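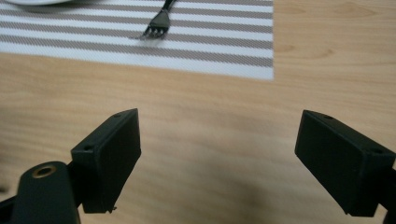
Tanley Abbey Church

Tanley Abbey Church is a big, lopsided, half-medieval church on the hill above the town of Tanley, and I've been putting this entry together on and off since March. I'm Ekaette Wike, I look after the building pages on this wiki, and I should say up front that I love this place, so if the tone slips a little, that's why. Corrections are welcome on the talk page, especially from anyone who has been up the north tower more recently than I have!

Name

Most people in town just call it the Abbey, although there haven't been monks in it for centuries. Older maps have it as Prundeck Church, after the stream that runs under the east end (you can hear it through a grate near the vestry door if the organ isn't going). The parish uses Tanley Abbey Church on its signs, so I've gone with that.

History

The oldest part is the crypt, a low room with fat round columns and a floor that slopes toward the stream. The monks seem to have started there and worked west, and you can follow them as you walk: round arches at the altar end, then pointed ones, then a stretch of nave where the two kinds sit side by side as if the masons couldn't agree. I used to think that section was a later repair. The stone matches its neighbors on both sides, though, and the tool marks carry straight across, so I've changed my mind and rewritten this paragraph accordingly.

Work stopped with the nave two bays short of its planned length. Money ran out, the abbot died, and a plain wall was put up to keep the weather off until building could start again. It never did. That plain wall is still the west front, and it's the reason the church looks so odd from the market square, with two half-hearted towers and a great flat face between them. Later generations kept drawing up grand fronts to cover it. The parish has a folder of these and some of them are wild (one has a dome, which I can't imagine anybody in Tanley asking for).

The biggest change after the monks' time was the roof. The original timbers were failing and an architect named Effiong was brought in to replace them. He kept the steep pitch on the outside but hung a shallow barrel ceiling underneath, painted dark blue. People either adore that ceiling or want it gone. I'm in the first camp. On a bright afternoon it picks up color from the south windows and the whole nave goes a sort of violet.

Design

The plan is a cross with one short arm. The south transept was cut down when the road was widened, and the builders reused its big window in the new end wall without making it any smaller, so the glass runs nearly from floor to ceiling. It's my favorite thing in the building. Stand with your back against it around four in the afternoon and look across at the north side, where the carved heads are. Each one is different, and there's a man with a toothache, third from the left, that the local kids all know.

The stone is a coarse yellow sandstone from the Bravel quarry, just over the ridge. It's easy to carve and it weathers terribly. Anything on the outside below shoulder height has gone soft and rounded, and a lot of the sharp detail you see higher up is replacement work in a harder stone. You can tell the two apart after rain, when the Bravel blocks stay dark much longer.

The organ sits on a gallery at the west end and has 1,876 pipes. It's tuned a little high, so visiting players complain.

The towers

Neither tower was finished. The south one stops at the roofline and has a little slate cap. The north one goes up another stage and holds the bells, and the stair is narrow enough that you have to agree at the bottom who's coming down first. From the top you get the quarry, the river, and a very good look at the back of the blank front, including the stubs of stone left sticking out so the next bay could be keyed into them. I think those stubs are the most interesting thing about the whole church, and hardly any of the guidebooks mention them.

Visiting

The church is open every morning and most afternoons, and there's no charge for the nave. The crypt is shut when the stream is high. The tower is by guided climb only, and you'll want flat shoes. Parking on the hill is hopeless, so leave the car by the market and walk up Prundeck Lane.

See also

Bravel quarry
Tanley market square
Unfinished churches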